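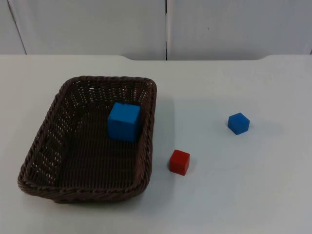

Figure 1. Woven basket with toy cubes, two blue and one red, on the white tabletop.

Tasia Play Kit - Interim Report to the Curnach Fund
Prepared by Domnica Enache, project lead
9 December 2023

1. Scope of this report
The report covers work on the Tasia kit from August to the present. The kit is a tidy-up set for preschool rooms: one shallow basket, one set of toy cubes and a printed activity card. Work on the card is reported separately by Paraskevi Deligiannis.

2. Basket
The dark brown wicker basket has been adopted as the standard container. Two other containers were considered, a lidded box and a fabric bin. The lidded box was dropped after the first room visits, when children left the lid off and it became one more item to put away. The fabric bin did not hold its shape on a shelf.

The basket is rectangular with rounded corners and sloping sides. The low walls let a seated child see what is inside. The braided rim gives a grip at any point along the edge. Two matters remain open:

Cleaning. The weave has gaps in the side walls and ridges across the floor. Crumbs and sand collect in both. A dry brush clears the walls but the floor takes longer. Masanja, the basket supplier, has been asked to quote for a removable liner.

Strand ends. In a delivery of 195 baskets, 7 had a loose strand end at the rim. These were set aside and will be returned. An edge check has been added to the receiving sheet.

3. Cubes
The cubes are plain and matte. Red and blue were kept for the first version because both stand out against the brown weave and against a white table. Yellow is on hold until the card artwork is settled.

Danance supplied the cubes and has confirmed that the same shades can be held for the next order. We have asked for a written color reference and have not yet received it.

4. Room visits
The kit was used in 15 rooms. Staff were given the card and no other instruction. The sorting activity (one color in the basket, the other on the table) was used more often than the stacking activity. Several staff members asked for more cubes per set. We do not plan to change the set before the second round, as a larger set would alter the carton size and the shipping cost.

5. Budget
Spending is within the approved lines. Basket costs are nearly 3 percent over estimate, offset by a lower print cost. No transfer between lines is requested.

6. Next period
- Return the rejected baskets and log the replacements
- Receive the liner quote and test one liner in use
- Obtain the color reference from Danance
- Reprint the card with larger type
- Schedule the second round of room visits

The liner quote will be forwarded to the Fund when it arrives. If the cost cannot be met from the basket line, a separate request will be submitted before any order is placed.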